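2021年6月28日

# オストロフスキ工科カレッジのロボット部、仮想キッチンの物体把持課題で大会Onditenに出場へ

オストロフスキ工科カレッジ(Ostrowski)のロボット部が、12月に開かれる学生ロボット競技会「Onditen」のシミュレーション部門に出場する。部員18人が春から準備を進めており、このほど校内で中間発表を行った。

シミュレーション部門では、参加チームが実機を持ち込まず、計算機上のキッチンでアームを動かす。台の上に置かれた物をつかみ、指定された場所へ運ぶまでを一つの課題とし、成否と所要時間で採点する。物の種類と置き場所は本番当日まで公表されない。同部は練習用の環境「Buvus」を使い、台所にありそうな物を入れ替えながら制御プログラムを調整している。

中間発表では、まずふた付きの瓶をつかむ動作について説明があった。瓶はふたが首より張り出しているため、指を当てる高さによって結果が変わりやすい。2本の指の間に瓶を入れてから閉じるという手順は単純だが、閉じる前の位置合わせに最も時間をかけているという。

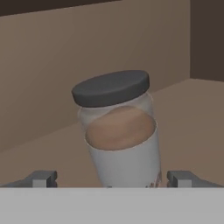
把持を担当する班は、5月までふたの縁をつかむ方法を試していた。持ち上げの途中で瓶が回ってしまう例が続いたため、現在は胴の部分を両側から挟む方法に切り替えている。瓶が傾いているときの扱いはまだ決まっておらず、指の向きを瓶に合わせる案と、いったん立て直してからつかむ案の二つを比べている段階である。

もう一つの難題は、平たい物である。天板に寝かせた薄い物は指を差し込む余地が少なく、指先を下げすぎると天板に触れて減点となる。斜めに置かれていれば、手首を回して長い辺をまたぐ向きにする必要もある。さらに、石目模様の天板では模様を物の輪郭と取り違えることがあり、認識班は明るさの条件を変えて学習用の画像を作り直した。画像は約2,000枚になった。

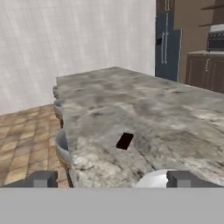

## 記録は全員で共有

同部では、失敗した試行の記録を必ず残すことにしている。中間発表までに分類を終えた失敗は118件で、最も多かったのは位置合わせのずれ、次が移動中の落下だった。記録には使ったプログラムの版、物の種類、開始時のアームの姿勢を書き、週に一度の打ち合わせで全員が目を通す。

顧問のクリスティナ・ヴィソツカ(Krystyna Wysocka)講師は「成功した動画ばかり見せたがる部員もいますが、発表では失敗の記録から話すように言っています。原因の書き方が具体的になり、別の班の部員が読んでも直せるようになってきました」と話す。

移動の課題では、アイランドの天板からアームをどう引き、どこを通して運ぶかが焦点になる。キッチンには流し台や引き出し、壁際の収納があり、手先だけを見て経路を決めると、肘に当たる部分が家具に近づきすぎることがある。経路班は今月から、手先とは別に腕の各部と家具との距離を計算し、一定の値を下回ると動作を止める処理を加えた。

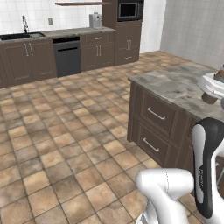
この処理によって接触は減ったが、安全側に止まりすぎて制限時間を超える例が新たに出ている。距離の基準を場所ごとに変えるか、止まらずに速度だけを落とすか、夏の間に両方を試して決める。担当の2年生は「止まった理由が画面に出るようにしたので、調整はしやすくなった。時間の配分はこれからです」と述べた。

発表後の質疑では、他学科の学生から、つかみ損ねた物を再びつかみに行くのかという質問が出た。現在のプログラムはその場で動作を打ち切る。大会の規則では再試行が認められているため、部は秋までに対応する方針を示した。再試行の前に物の位置を認識し直す必要があり、認識班と把持班が共同で担当する。

## 今後の予定

同部は夏休み中に校内の計算機室で合宿形式の練習を行い、秋にはゲルトビー(Geltby)で開かれる練習会に参加する。練習会では他校のチームと同じ条件で課題に取り組み、結果を互いに公開する。12月のOnditenシミュレーション部門には、28チームが出場を予定している。

部では、認識班に加わる学生を引き続き募集している。プログラミングの経験は問わない。見学を希望する学生は、放課後にロボット部の部室まで。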